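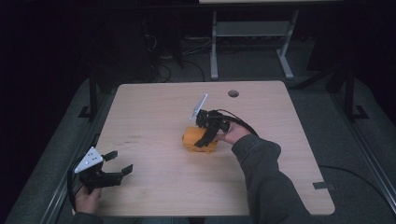 Friday, April 24, 2026

Flats for the Zukisberg camera, again. Started from the raw frames this morning, not from the reduced set on the shared disk. Don't trust the reduced set anymore, see below.

Pulled all 225 science frames from the November run. Target is still the eclipsing binary, the faint one Mohcine picked. Header check first. Filter keyword OK, exposure OK, airmass looks sane. Time keyword is start of exposure, NOT mid exposure, and the old script treats it as mid. Half an exposure off on every point. Doesn't matter for the shape of the eclipse, matters a lot for the eclipse time, and the eclipse time is the whole reason we took the data. Fixed in my copy. Mohcine Belhaj has the old one still, told him by mail, no answer yet.

Bias: fine. Master bias has the usual faint vertical pattern on the left side, same as last year. Subtracts out cleanly.

Darks: also fine. Few warm pixels near the top right that weren't in the old mask, added by hand. Should do it properly sometime.

Flats: here we go. Counts in the twilight flats run from OK down to very low, and somebody (me, probably) kept everything and median combined without scaling. So the faint ones drag noise in for nothing. Threw out anything under 3000 counts. That left 28 flats, plenty. Scaled each to its own median, then combined with a clip. New master flat is visibly smoother. The dust ring close to the target is still there but now it has a proper edge and not that smeared double edge, so the dust did not move during the night after all, it was just the bad combine. Good news. I had written in the last entry that the dust moved. Ignore that.

Divided one science frame by old flat and one by new. Ratio has a gradient corner to corner. Small but real. Comparison star sits on one end of it and the target is near the middle, so any drift in pointing turns into a fake slope in the light curve. Pretty sure this is our slope. The one we blamed on airmass.

Reran photometry with the Cavalcanti scripts. Aperture fixed, sky annulus a bit wider than before becuase of the faint neighbor. First pass crashed on the frame with the satellite trail, I always forget. Skipped it, logged it in bad_frames.txt. Second pass went through.

Result: out-of-eclipse slope nearly gone. Scatter down too, not by a huge amount but you can see it by eye when the two are plotted on top of each other. Ingress is cleaner. Egress still has that bump right after it starts coming up. Bump is there with the old flat, new flat, both comparison stars. So not the flat. Options —
guiding jump (log says there was one near then, need the exact time)
thin cloud, although the comparison counts look steady
the star doing something. Would be nice. Not writing that anywhere yet.

Plotted target x,y against time. There's a jump in y, a small one, but it comes before the bump and not at it. Unless the guider clock is off again. The guider machine and the camera machine did not agree last year and I have no idea if anyone ever synced them. Ask.

Lunch.

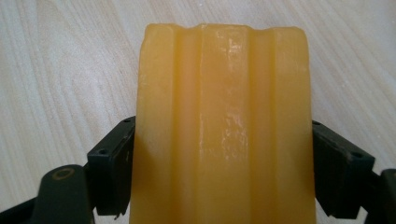 Amber bar, upright, long grooves down the face.

Afternoon. Tried the Mestex reduction on the same frames as a cross check. Took forever to install, wants an older numpy, made a separate environment (mestex_old, on the big machine, please do not update anything in it). It does its own flat scaling so it should land close to my new version. It does, inside the error bars except for the first few points where the target was low. Their sky fit is different there. Not going to chase it.

Bump is in the Mestex curve as well. Same place same height. Hm.

Malness: they observed the same night, different site, smaller telescope. Their curve would settle it in five minutes. If they have the bump it's the star, if not it's us. Only have their plot from the slides, can't read anything off it at that scale, egress is a few pixels wide. Wrote and asked for the table. Also asked which time standard, last time it was heliocentric and I spent a day finding that out.

Eclipse time: fit with the new curve moves later by a little under the half exposure, as expected, plus a bit from the slope being gone. Fitted 2 ways, the simple folded one and the trapezoid. They agree. Masking the bump changes the folded one and hardly touches the trapezoid, so quote the trapezoid for now. Errors from the fit are too small, obviously. Do the residual shuffle thing before anyone puts it in a table.

Disk note: moved old reduced frames to old_flat_do_not_use. Did not delete. If your scripts point at reduced/ they will now fail, that is on purpose.

To do
— guider clock vs camera clock
— residual shuffle errors
— rerun the other nights with the new flat recipe, check that the count cut doesn't leave too few in the blue filter
— warm pixel mask, properly
— mid exposure fix into the shared repo once Mohcine has looked at it
— change the airmass paragraph in the draft. It says the slope is extinction. Probaly wrong, take it out

Job for the other nights is running under my account, leave it over the weekend.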